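**Halás Student Robotics Club to Show Hand-Held Gripper Project**

2023-12-15 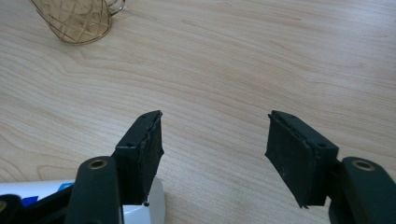 Candela Esteban told the other members in November that the club had spent too long on driving code and too little on how a machine picks things up. The group agreed, and the gripper became its main project for the rest of the term.

The Halás Student Robotics Club will present the work at the Oltusden Schools Robotics Meet, where 13 clubs are entered. The Halás team has 10 members, ages 14 to 17, and will compete in the household objects class.

The gripper has two fingers with a black pad on the inside of each one. The arms have brass-colored rings that likely serve as pivots. A student holds the tool by hand and works through a set of tabletop tasks while a camera on the tool records each try. The recordings are then sorted and used to train the club's table-mounted arm, named Findar, to do the same jobs.

Practice objects include cups with handles, tubes, small boxes and bottles. Glass cups have taken the most practice time. Members try each cup by the rim, by the body and by the handle, and write down which grip they used. Tries that end in a dropped object are kept and marked as such.

The pads are a wear part. The club replaces them as a pair and keeps a log of how many sessions each pair has done. Students are comparing 3 pad materials and will include the results in their written report to the judges.

At the meet, each team gets 16 minutes at the table. Judges choose the objects and set them out before the team comes in. Points are given for clean pickups, correct placement and the written report.

The club meets after classes in the Naletti Workshop, room 10. New members may join at the start of the next term. No programming experience is needed, and tools are provided. Students under 16 need a signed form from a parent or guardian, available at the workshop desk.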